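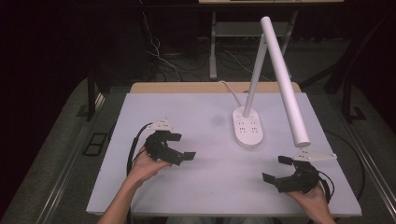
A white desk lamp with a rounded base and a long cylindrical head.

The long evenings of Iddale

By Ásdís Bisgaard

The street lights in Iddale go off at eleven. They have done so since the spring, when the parish voted to stop paying for the second half of the night, and most people say they have got used to it. The dog walkers carry torches. The pub has put a strip of white paint on its step.

I went to the village in August to write about darkness outdoors, and ended up spending most of my time indoors, talking about lamps. Iddale has 1,934 residents and a good number of them have opinions about bulbs. Once the street was dark, they told me, they started to notice how bright their own rooms were.

Barry Dobson noticed it from the road. He was walking back from his brother's house one night and found he could see straight into every kitchen on the hill, each one lit from the ceiling like a shop. When he got home he switched off his own main light and sat with the one over the cooker.

"I couldn't read the paper, mind," he said. "So I put it back on. But I'd seen it by then."

Dobson was an electrician for most of his working life and wired a fair share of the houses in question. For years, he says, people asked him for the same thing: spotlights in the ceiling, as many as would fit. One couple near the church had 14 put into a kitchen that had managed with a single pendant before that. He now gets asked to take them out, or at least to split them over two switches. He is retired and mostly says no.

The ceiling light is a habit older than electricity. A gas pipe had to come up somewhere, and the middle of the room was the fairest place for it. When the wires came they often followed the same route. A light in the middle of the ceiling reaches everything, but it also puts you between the light and whatever you are doing at the worktop, so you peel potatoes in your own shadow.

Ya-wen Choi moved to Iddale from the city with two children and a job marking exam scripts. She works after they are in bed, at a table under the stairs, and she began getting headaches in her second winter there. The optician changed her glasses. The headaches stayed. In the end she moved the table so that the window was to her left, bought a lamp with an arm that bends, and stopped using the bulb on the landing.

She does not claim the lamp cured her. She also started going to bed earlier, and she gave up one of the exam boards. But she is firm about where a lamp ought to go. If you write with your right hand, it goes on the left, and if you write with your left, on the right. The bulb should be low enough that you can't see it when you are sitting up. If there is a shiny patch on the page, move the lamp back until there isn't.

"My grandmother told me all that when I was six," she said. "I had to pay for it again as an adult."

Her son does his homework at the kitchen table under the main light, and will not be talked out of it.

Age matters more than most of us would like. The lens of the eye yellows and the pupil gets smaller, and less light reaches the back of the eye. A person of 60 generally needs a good deal more light to read the same small print than a person of 20, and often finds glare harder to put up with as well. More light from the ceiling helps with the first and can make the second worse. A lamp close to the page, with the bulb hidden, does better on both counts.

Poul Ingvarsson knows this from his mending. He repairs fishing reels in a shed behind his house, at a bench with three lamps clamped along the back of it. He used to have one. The second came when he was no longer sure of seeing the spring clips, and the third last year. He switches them on from left to right and off in the same order. When I asked how bright they were he didn't know, and turned one over to read the label, which had worn off.

He was more interested in the colour. The boxes in the shop give it as a number, and for a long time he bought whatever was on offer. A bulb marked 3,000 is on the yellow side of white, and that suits him. He tried a bluer one for the fine work and found that brass and steel looked too much alike. I have since heard a model maker say the opposite, so it may come down to the bench, or to the man.

The shop in question is Berkay Demirtaş's, at the bottom of the hill, next to the chemist. It sells paint, seed, mousetraps and light bulbs. Demirtaş keeps a tester on the counter, a plank with six sockets in it, so that customers can see a bulb lit before they pay. Children like it. He says the commonest mistake is still to look for watts. People remember that a 60 was a proper bulb and a 40 was for the hall, and they want the same again, when the figure that now tells them how bright it will be is the one in lumens. He has written the old watts on the shelf edge in biro next to the new numbers.

He has sold more table lamps this year than he expected to. He puts some of that down to the street lights and some to the price of electricity, though he points out that a modern bulb costs so little to run that turning off the big light won't save anyone much.

The parish will look at the street lights again in the new year. A few people at the top end want them kept on until midnight for the last bus from Zindale, and they will probably get it. Dobson is against. He has taken to standing in his back garden after eleven with the kitchen dark behind him, and on a clear night, he says, he can make out the line of the moor.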